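The Kindico Long Robe, After a Winter of Wearing It
April 18, 2020

I have been meaning to write this one up since the holidays, and now that I am spending more of my day in a robe than I would care to admit to my mother, it seems like the right Saturday for it. My old robe was a thick white terry thing I bought in a hotel gift shop, and I wore it until the pockets hung by a few threads and the belt had gone missing twice. I loved it. It was also like wearing a wet bath mat once it got any water on it, and it took so long to dry that I often put it on damp the next evening. So when my sister asked what I wanted for Christmas I sent her the link to the Kindico long robe in the color they call Midnight, and bless her, she bought it!

Kindico makes it in a cotton and modal knit, which feels a lot like a very good T-shirt that somebody has turned into a coat. It is heavier than you would guess from the pictures on their site. There is a shawl collar that folds over nicely and stays where you put it, two patch pockets, deep cuffs you can turn back for washing dishes, and a belt that is held on by proper loops, set a little higher than your natural waist. There is also an inside tie, and I can't tell you how much I have come to depend on that inside tie. You can walk down to the mailbox on a breezy morning and wave at the neighbors with no fear whatsoever.

Sizing took me a bit of thought. I am five foot four and usually a medium, and I wear the medium, and it comes to the middle of my shin. My sister is a good deal taller and when she tried mine on it hit her just under the knee, so if you are tall and want the full sweep of it you might go up one. The shoulders are cut generously. The sleeves are long on me, but I like them long, and when I have my coffee on the back step I pull them down over my hands like mittens.

About warmth. I keep a cool house in the winter, and over a cotton nightgown this robe was enough for me on all but the coldest mornings. Over flannel pajamas it was almost too much. Now that spring is here I wear it over a little sleeveless gown from Nanayakkara (I reviewed that one last year, and I still think it is the prettiest thing in my drawer) and the two together are just lovely. The knit lets some air through, so you never get that clammy feeling you can get with fleece. I do wish it came in a shorter length for summer. Maybe they will surprise us in May, when they usually bring out their new colors.

Now, washing, which I know many of you will ask about because you always do, and you are right to. The label says cold water, gentle cycle, tumble dry low. I washed mine by itself the first time and was glad I did, as the rinse water had a definite blue cast to it. By the third wash I was putting it in with my dark leggings and socks and nothing came out any different.
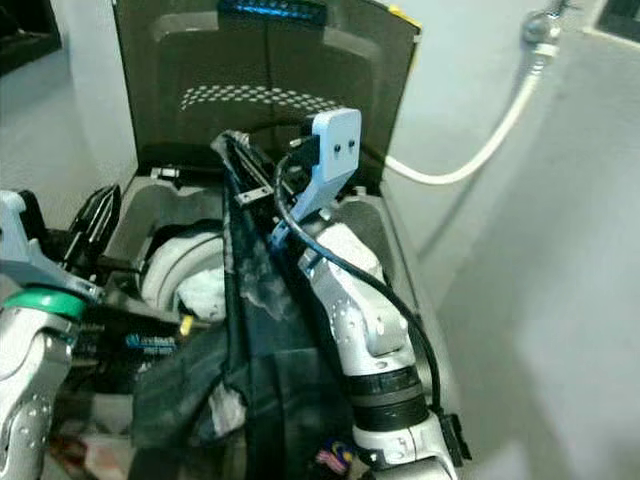

It did shrink, but only a little. I lost perhaps an inch from the length in the first wash and nothing I could notice after that. I have gone back and forth on the dryer and what I have settled on is ten minutes on low to get the wrinkles out, and then onto a wide hanger over the bathtub overnight. If you leave it in the dryer to the bitter end the collar gets a sort of wave to it, and you will be standing there patting it flat with your hands and muttering. I never iron it. The pockets have stayed put, the seams are all sound, and the only real wear I can find is a bit of pilling on the underside of the right sleeve where I lean on the desk.

I should mention the belt, because it is my one honest complaint. It is made of the same soft knit as the rest, and a soft knit belt does not hold a knot. I tie it at breakfast and by the time I have fed the cat and found my glasses it has slid down into something more like a suggestion. I have tried a double knot, which holds but leaves a big lump right at the front. What works best for me is to wrap the ends around twice and tuck them in. A reader named Pentti Kemppainen wrote to me after I grumbled about this in January to say that he swapped his for the woven cotton belt from an old robe and has not looked back, so there is another idea for you if you have a spare lying around.

How does it stack up against the others? The Garnico waffle robe is lighter and dries much faster, and if you mostly want something to throw on between the shower and the closet, I would send you there. It is a little scratchy at the neck for lounging, though, and I never quite wanted to curl up on the couch in it. The Prandach plush robe is the softest of the bunch on the day you take it out of the bag – truly, it is like being hugged by a rabbit – but mine shed all over my black pajamas and after a few months it had gone flat across the seat. The Kindico feels plainer than either of those at first, and it has turned out to be the one I reach for.

It is not cheap, I grant you. My sister got it at 20 percent off in the December sale and I would try to wait for something like that if you can. They do put the darker colors on sale more often than the pale ones, and the Midnight is a good friend to anybody who drinks coffee in her robe, since it hides up to two days' worth of small accidents before you really have to do something about it.

I would buy it again, and I have half a mind to get the gray one too, for when this one is hanging over the tub. If any of you have worn the gray, do write and tell me whether it shows water spots at the cuffs. I always splash when I wash my face, and I would like to know before I spend the money.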